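Prosska Bench Kit: Set-up Guide
Section 7. Teaching the tidy-up job (rolls of tape)

Read this before you promise anyone a machine that puts things away. Tape rolls are the easiest chore in this guide. They are round, they have a handy hole in the middle, and they don't mind being dropped. Socks are in section 10, for those with a free month.

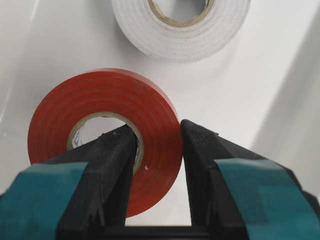
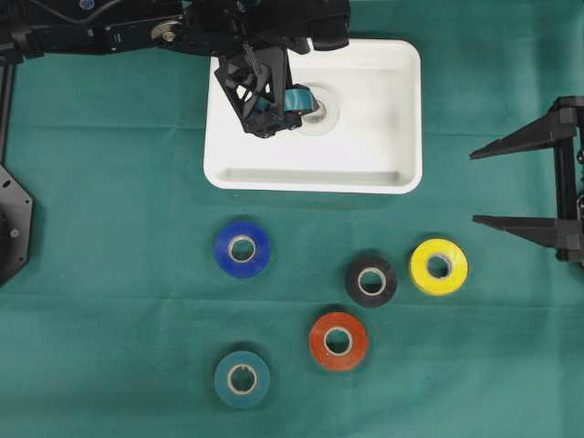
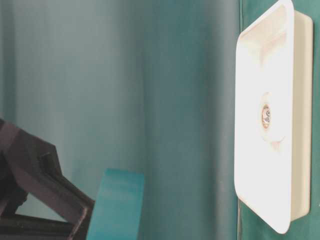

Gleice Siqueira, after her first afternoon with it: my nephew can do this job, he is four, and he wants paying in biscuits. I asked what your machine wants and was handed a guide. It did put the tape away in the end, I'll grant that, and it didn't sulk. But I had time to drink a pot of tea and wash the pot, and washing the pot is the job I was hoping to give it.

Her point is taken, and the washing-up is not in this guide. What follows will get you as far as the tape.

7.1 Before you start

1. Lay a plain cloth over the bench and pull it fairly smooth. Gentle creases are fine. A ridge high enough to tip a roll on edge is not.
2. Put the bin where the arm can reach its far side. Try this by hand first, with the power off.
3. Lay the rolls flat, hole upwards, with a finger's width or more between neighbours.
4. Clear away mugs, phones, keys and any scissors you are fond of.

Note: Rolls standing on edge will wander. The Nenden software treats a wandering roll as a new roll and will start again with some enthusiasm.

7.2 Teaching the pick

5. Switch to Teach and guide the gripper down to a roll. One finger goes in the hole, the other stays outside.
6. Close slowly. Stop when the roll no longer turns under a light push.
7. Lift, carry, lower, open. Do not throw, even if you are good at it. The machine will copy you and it is not good at it.
8. Repeat with rolls in different spots. We suggest 200 goes. You may find you are quicker than the machine by the third, and you will have a very tidy bench by the end.

CAUTION: Keep your fingers out of the gripper while it closes. It can't tell a thumb from a roll of tape.

7.3 Letting it try by itself

9. Stand where you can reach the stop button without leaning over the bench.
10. Switch to Run. Expect a pause of up to 10 seconds while it thinks. Do not help.
11. If it misses, let it miss. Moving the roll under the gripper to be kind only teaches you to be kind.
12. Write down each drop and where the roll was lying. The log sheet is at the back, and you will need more than one.

In our own trial the arm made 418 attempts before we were content to leave it alone with the bench, and by "leave it alone" we mean sit across the room pretending to read.

7.4 When things go wrong

Roll picked up, then dropped short of the bin: grip too light. Go back to step 6.

Fingers close on nothing: the roll has moved, or the cloth has. Smooth the cloth and run the Falcão reach check again.

Arm stops above the bin and stays there: it has lost track of the rim. Press Resume once. Pressing it seven times does the same thing, later and all at once.

Arm is working perfectly: save the settings before you show anybody.

For jars, lids and anything with liquid in it, fit the Clitetti soft tips and go to section 8. Put a towel down.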